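Tendance Fabric Wall Hanging, Natural
Set-up Guide, Section 7: Fitting the Cord and Wood Pull

Read this section after the top strip has been assembled. The cord and the wood pull are used to gather the fabric when the hanging is raised. If you bought the fixed version, skip to Section 8.

What you need for this section

Flat wood strip
Fabric panel
Braided cord, beige
Wood pull, one end rounded
Scissors
Adhesive tape

Before you start

Clear a table long enough to take the full length of the wood strip. Wipe it down and let it dry. Lay the fabric panel on the table with the printed care label facing up, and put the wood strip beside it.

Unroll the cord and let it lie for a few minutes. It comes tightly wound and will keep a curl at first. Do not iron it.

CAUTION: Cords are a strangulation hazard for small children. Keep the cord out of reach during set-up and do not leave it lying on the floor. Mount the cord cleat high on the wall as shown in Section 9.

Steps

1. Check the cut end of the cord. If the braid has started to open, wrap the last inch with tape and trim through the middle of the tape.

2. Find the hole in the flat end of the wood pull. Blow out any sawdust.

3. Push the taped end of the cord into the hole until it comes out of the side opening. Turn the cord a little as you push. Do not force it with a screwdriver or awl, as the wood can split along the grain.

4. Tie a single overhand knot and pull it back into the side opening. The knot should sit below the surface of the wood.

5. Hold the pull with the rounded end up and let the cord run straight down. Tug the cord firmly. If the knot slips, tie it again with a second turn.

6. Trim the tape close to the knot.

7. Lay the cord along the center of the fabric panel and thread it through the loops, starting with the loop closest to the bottom hem. Keep the braid from twisting between loops.

8. Leave 7 inches of cord past the last loop. The extra length is used in Section 8.

Note: Light streaks and small dark marks in the wood are natural and do not affect strength. Replace the pull if you find a crack running into the hole.

Note: The strip has one edge slightly darker than the other on some sets. Either edge may face the wall.

If the cord is too short

Check that it has not been threaded through the same loop twice. Replacement cord is sold by Wondon under part number 577, and the wood pull under part number 119. Both fit all Tendance hangings. Cord from the Fahmy line is thicker and will not pass through the hole.

Guide revised 2019-12-06

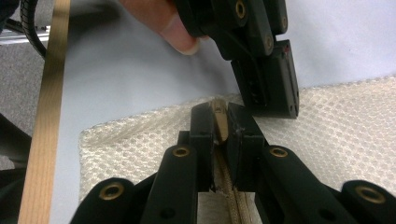
Fig. 7. Wood piece with rounded end up and braided cord below. Flat wood strip at left.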